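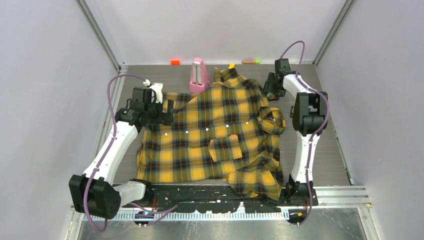

Projektbericht „Was hängt da eigentlich?“
Seminar Textil und Alltag, Istdale
Yaowalak Ongart und Bent Mogensen

Angefangen hat alles in der Küche von Bents Großmutter, die beim Kaffee erzählte, dass sie als junge Frau einen einzigen Wintermantel besaß und ihn dreimal wenden und neu füttern ließ. Wir saßen da mit unseren vollen Schränken im Hinterkopf und wurden ein bisschen still. Auf dem Heimweg stand dann fest, worüber wir schreiben wollten: wie lange Kleidung heute bei den Leuten bleibt und was sie dort hält.

## Vorgehen

Wir haben im September einen Fragebogen verteilt, im Wohnheim, in der Bibliothek und (mit sehr freundlicher Erlaubnis!) im Wartezimmer einer Zahnarztpraxis. Zurück kamen 52 ausgefüllte Bögen, manche mit ganzen Romanen auf der Rückseite. Gefragt wurde nach dem ältesten Stück, das noch getragen wird, nach Reparaturen und nach Sachen, die nur noch hängen. Dazu kamen zwei längere Gespräche mit Rattana Sangkhawat, die in der Änderungsschneiderei Lema arbeitet und sich jedes Mal mehr Zeit für uns nahm als die vereinbarten 15 Minuten.

Von ihr haben wir auch gelernt, Kleidung genauer anzusehen. Bei karierten Hemden schaut sie zuerst auf die Brusttasche und ob das Muster dort weiterläuft oder gegen den Stoff versetzt ist.

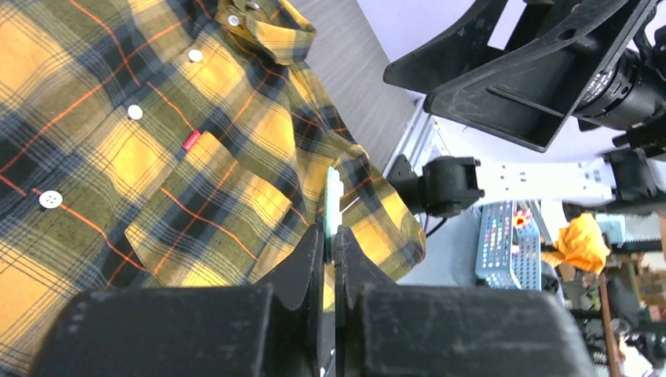
## Ergebnisse

Insgesamt wurden uns über 593 Kleidungsstücke genannt, und ein großer Teil davon war im letzten Jahr kein einziges Mal draußen. Repariert wird wenig, am ehesten noch Knöpfe. Bei Reißverschlüssen geben fast alle auf, auch wir, wie wir zugeben müssen. Am längsten bleiben Sachen, an denen eine Geschichte hängt: der Pullover vom Bruder, das Hemd aus dem ersten Sommer in der eigenen Wohnung. 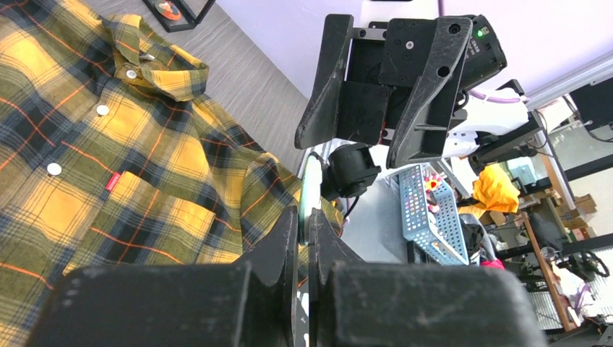
## Was wir anders machen würden

Der Fragebogen war zu lang, und die Frage nach dem Kaufpreis hätten wir streichen sollen, daran erinnerte sich kaum jemand. Gern hätten wir auch mehr ältere Menschen befragt. Bents Großmutter hat ihren Bogen übrigens erst nach der Auswertung abgegeben, er liegt dem Anhang bei.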